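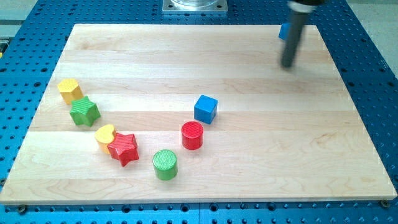
Figure 6. Maple board on a perforated work table.

3.2 Training load and return to play

Match records from the Stana club covered 410 player appearances. Following Wubshet, we counted a return as complete when a player had started two league games in a row. Midfielders who came back in February played fewer full matches than defenders, and their sprint distance stayed below the level logged before injury. Weekly running was capped at 2000 m in the first stage and 3000 m in the second. Two players moved to Tristia during the study and were left out of the second stage. Knee injuries were analyzed separately from ankle injuries. Minutes played in friendly games were not included.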